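Pridis Wool Dryer Balls, Set of 4

Hand-felted in Parnville
In stock, ships in 2 days
Choose your scent card: Cedar / Lavender / None

We have been making these dryer balls since before we had a proper shop to make them in, and they are still the thing people write to us about the most (that and the mending kits, which sell out every April no matter how many we put together). Each one is wound by hand from scraps and ends of wool yarn, covered in a thick coat of clean fleece, and then felted until it's about as firm as a tennis ball and a good bit bigger. There is no plastic core and no filler hiding in the middle. If you cut one in half, and we have, it's wool all the way through!

What they do is simple. They tumble along with your wash, they get in between the layers so the warm air can move around, and they soften things up a little by bumping against them. Towels are where you'll feel it first. Sheets too, although a fitted sheet will still try to swallow everything it meets, and the balls won't cure it of that. Shake it out halfway through and carry on.

The wool comes to us from the Tkachenko flock, just up the valley, where they've been good enough to save us the coarser fleece that spinners don't want. Coarse fleece is lovely for this. It felts hard, it pills less, and it stands up to a hot drum far better than the soft stuff you'd choose for a scarf. We wash it ourselves with plain soap and we don't bleach or dye it, so your set may come in cream, oatmeal or a rather nice peppery gray, depending on who got sheared.

How to use them

Put all 4 balls in with a full load. For a half load, 2 will do the job. Leave them in the dryer between washes if you like, or keep them in the cotton bag they arrive in. If you chose a scent card, tuck it in the bag with them overnight and please don't put the card in the dryer.
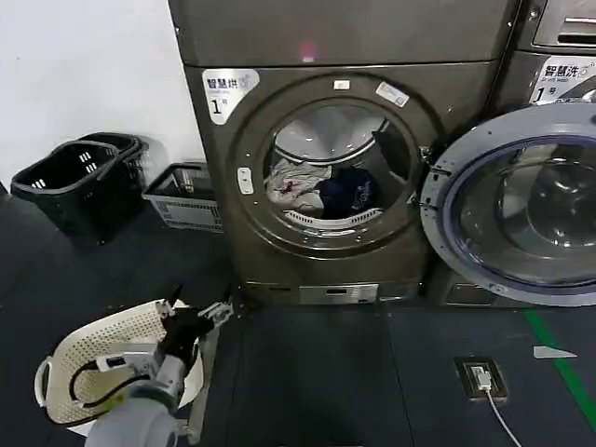
Small loads are the ones we get the most questions about, and the answer is to go easy. When it's only a couple of things sitting at the bottom of the drum, say something pale with a bit of red on it and something navy with lettering across it, a single ball is plenty, and you can turn the heat down while you're at it. Printed lettering does best inside out. Check after 30 minutes and take out whatever is ready.

Care

A set should see you through 600 loads. They'll get fuzzy, and that's fine. Trim the fuzz with scissors if it bothers you, or run them through a hot wash in an old sock to tighten them up again.

From our customers

"Bought one set for us and then had to buy another for my mother, who kept borrowing ours. The gray ones hide the lint nicely." Waqas Arain

Goes well with: Nulura Linen Wash Bag, Pridis Mending Kit, Cedar Scent Card Refills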